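How Do You See Something Too Small to See?

I remember the first time I looked down a microscope. I was nine, it was a piece of onion skin, and I saw... my own eyelashes. Great big spidery ones! It took me ages to work out how to look past them, and then suddenly there was the onion, all laid out like a brick wall. Every brick was a cell. I was hooked.

I work in a lab now, and I spend a lot of my day looking at cells. So I want to tell you about one of my favorite parts of the job, which is coloring them in.

Yes, coloring in. I get paid for it.

Why cells need coloring

Most cells are see-through. If you take a very thin slice of, say, a carrot or a bit of your cheek and put it under a microscope, you'll see something pale and ghostly, a bit like looking for a jellyfish in a glass of water. You know there's something there, but where does it start? Where does it stop?

Scientists worked out long ago that some dyes stick to some parts of a cell and leave other parts alone. We call these dyes stains. It's the same word you'd use for spaghetti sauce on a white shirt, and it's pretty much the same idea too. The sauce grabs onto the shirt and won't let go. Our stains grab onto bits of the cell.

One of the most famous pairs of stains is called H and E. The letters stand for hematoxylin and eosin (say it: hee-muh-TOX-uh-lin and EE-oh-sin). Hematoxylin started out as a dye from the inside of a tree! It turns the middle of the cell, the nucleus, a deep purply blue. Eosin turns most of the rest pink. Put them together and you get a picture that looks like somebody spilled blueberries into strawberry milk.

The nucleus, by the way, is where the cell keeps its DNA, the instructions for how to be that cell. So if you ever see one of these pink and purple pictures in a book, look for the purple dots. You're looking at where the instructions live.

Getting a slice thin enough

Before you can stain anything, light has to be able to shine through it. That means slicing it really, really thin.

You can't do that with a kitchen knife. (I've tried it with a tomato and just made soup.) First we soak the sample in a special liquid that stops it from going bad. Then we get the water out, and fill it up with melted wax. When the wax cools, we have a neat little block with the sample stuck inside, like a raisin in a candle.

Then it goes onto a slicing machine called a microtome, which works a bit like the one at the deli counter but far fussier. How thin are the slices? Well, picture a millimeter, the smallest gap on your ruler. Now imagine cutting that gap into 200 slices, all the same. One of those is the kind of thickness we're after!

The slices come off in a long curly ribbon, and you float the ribbon on warm water so it goes flat. Don't sneeze. I did once, and there went my whole morning.

Once the ribbon is flat, I slide a piece of glass under it and lift it up out of the water. The slice clings to the glass. Then the wax has to come off again, since stains can't soak through it, and at last we're ready for color.

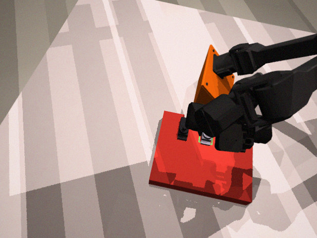
The staining itself is mostly dipping and waiting. Into the purple, out, rinse. Into the pink, out, rinse. In our lab we have a wall clock that runs 2 minutes fast, and everybody knows it, and every new person gets caught by it anyway. We use timers for the slides.

What about stains that only find one thing?

Now this is the part I like best. H and E is a bit like coloring a whole map - land green, sea blue. But sometimes you want to find just one street. For that we use antibodies.

Your body makes antibodies all the time. They're tiny proteins, and each kind has a shape that fits one particular thing, like a puzzle piece. When a germ gets in, the right antibodies find it and hang on. Scientists can make antibodies that fit almost anything they want to look for, and then attach a glowing tag to them. Wash them over your slice, rinse off the ones that didn't stick, turn down the lights, and wherever you see a glow, you've found your thing.

Green is my favorite. I've had a slide of nerve cells lit up green with all their long skinny branches showing, and I just sat there with my sandwich waiting outside the door. (No food in the lab. Ever.)

Try it at home

You can stain something without any fancy equipment. Ask a grown-up to help with the cutting.

Get a stick of celery with the leaves still on, a glass of water, and some red or blue food coloring. Put in enough drops to make the water really dark. Have your grown-up trim the bottom off the celery, stand it in the glass, and leave it overnight.

Next morning, cut across the stalk and look at the end. See the row of little colored dots? Those are the tubes that carry water up to the leaves. They were there all along, but now you can spot them. Check the leaves too, mine went blue around the edges.

If you have a magnifying glass, get it out. And if you try red and blue in two different glasses with the stalk split up the middle, save me a leaf!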